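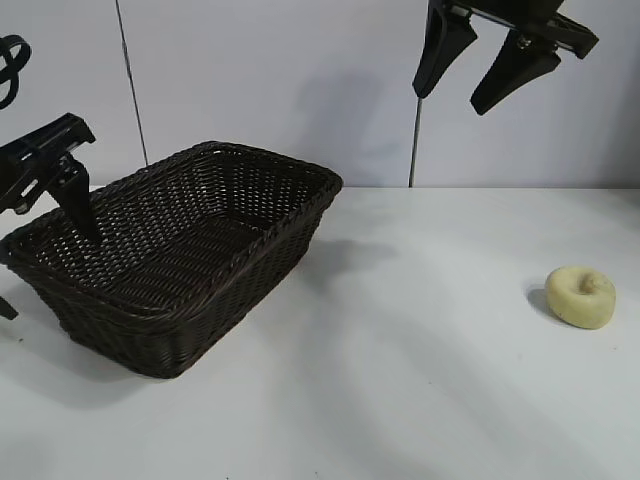

February 1, 2020

The left arm is back up, and I'm writing this on a Saturday with a mug of tea and a very quiet phone, so I suppose the week is over!

If you've been reading along you'll know I've been nursing the two arms through the basket task for Cirndale. One arm steadies the wicker basket by its rim, the other picks up the little yellow thing and drops it in. It's a nice, gentle job, and until Tuesday I'd have told you it was the most boring one we run.

On Tuesday the left arm closed on the rim and then wouldn't let go. The software (Wamano, for anyone new) said the gripper was open. I could see perfectly well that it wasn't. The arm started back to its rest position with the basket still in its grip, dragged it across the table and would have carried on into the wall if Aidan Mac an tSaoi hadn't been standing near the stop button. Aidan has good reflexes, thank goodness. Mine are terrible.

I spent most of Wednesday blaming the wicker, I'm sorry to say. A thick braided rim is an awkward thing to hold, and I was sure a fingertip had hooked itself in the weave. So I ran 36 cycles with the basket and got two sticks, which seemed to prove me right, and then I ran 58 with no basket at all and got another one. That was a long, grumpy evening.

Pádraig Lynch rang on Thursday about something else entirely, and when I'd finished moaning he asked where the cable went. Well. We'd changed the cable on the left gripper and left the slack coiled up, and when the wrist turned far enough the coil pulled on the connector. The gripper lost its signal for a moment, missed the open command, and Wamano went on reporting the last thing it had asked for — which is a different matter from what the fingers were doing.

I've reseated the connector and clamped the cable at the wrist, and the arm now has to hear back from the gripper before it moves anywhere. If it hears nothing, it stops where it is. I've also turned the speed down near the rim, which makes the whole thing look rather sleepy, but I don't mind.

Yesterday it did 200 cycles without a stick. I'd still like to see it through a full week before I put the speed back up, and I've ordered a spare connector from Drerko in the meantime.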